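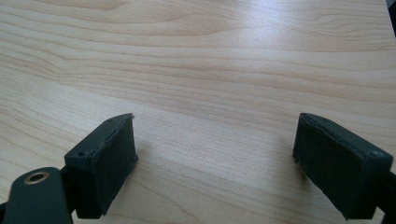
Celard makes car seats. Good ones, mostly for other people's cars, with somebody else's badge sewn into the headrest. So a kitchen chair with the Celard name on it was always going to raise eyebrows. The thing goes on sale in March and it's called the Asten. Pale blond wood, the kind with long wavy grain lines that bend into stretched-out ovals, and a slight gloss that turns bright where the light lands on it. Underneath, pure car. Webbing, a sprung pan, foam cut to the same curve the company sells to van makers.

I sat in it for 2 hours on a Tuesday. Back didn't hurt. That's the review, more or less, but there's a longer story.

The company has spent years trying to get out from under its customers. Carmakers squeeze suppliers, suppliers squeeze each other, and when a model gets dropped the seat line goes quiet for months. Ingeborg Kaufmann runs the design office in Ralcombe and has sat through three of those quiet spells. During the last one she let her team do what they liked with the idle tooling. Most of it went nowhere. A bench for bus shelters. A piano stool, really a lovely one, far too heavy.

"We kept making things that were proud of being car parts," she told me. "You could see the rails. People don't want rails in the kitchen."

Then Sugeng Subramaniam, who came over from the comfort lab, took a driver's seat apart and threw away everything that had to do with crashing. No side bolsters, no belt mounts, no headrest posts. What he had left weighed very little and still held a person up properly. He put it on four legs and left it in the canteen without telling anybody. It got stolen twice. Once by accounts.

The wood came later, and came with arguments. Celard had no one who could bend it. Baumgartner, a family shop with a press and a long waiting list, agreed to make the backs if they could veto the shape. They used the veto right away. Kaufmann's first drawing had a hard crease at shoulder height, straight off a sports coupe, and Baumgartner sent it back with the crease crossed out in red pencil. She says they were right. Took her a while to say so.

So what do you get? A chair that gives a little when you sit, then stops. It's firmer than it looks. The front edge drops away under your thighs like a decent car seat does, which matters if you're short - it's the part I'd miss most going back to my own chairs. The back flexes maybe a touch too freely when you reach behind you for the salt. Two covers, wool or a flat woven stuff borrowed from a taxi program. Get the taxi one. It'll outlive the table.

Assembly is the surprise. Roughly 50 minutes from bare frame to boxed chair, on a line built to turn out a front seat much faster then that. Subramaniam winces at the number. He wants 42 and thinks he can get there by changing the order the legs go on. The first run is 2,842 chairs, a figure set by how much foam was left on a canceled contract. No other reason.

Price is where it gets tricky. It isn't final, and Kaufmann would only say it'll land above a good office chair and below a silly one. For a dining set of six that's real money. Dealers I spoke to liked the comfort and worried about the name, which means nothing to anyone who doesn't buy seats by the truckload. Fair worry. Carmakers can slap a logo on a bicycle or a coffee grinder and fans line up for it. A supplier has no fans.

Will it work? The other seat makers are watching, I know that much, and at least one has asked Baumgartner about free time on the press. There isnt any. Meanwhile the Ralcombe office has started on a second piece, something lower, with arms. Subramaniam had a cloth over it when I walked by. He let me sit on it with the cloth still on. Softer. Deeper. I'd have stayed but my train was at ten past five.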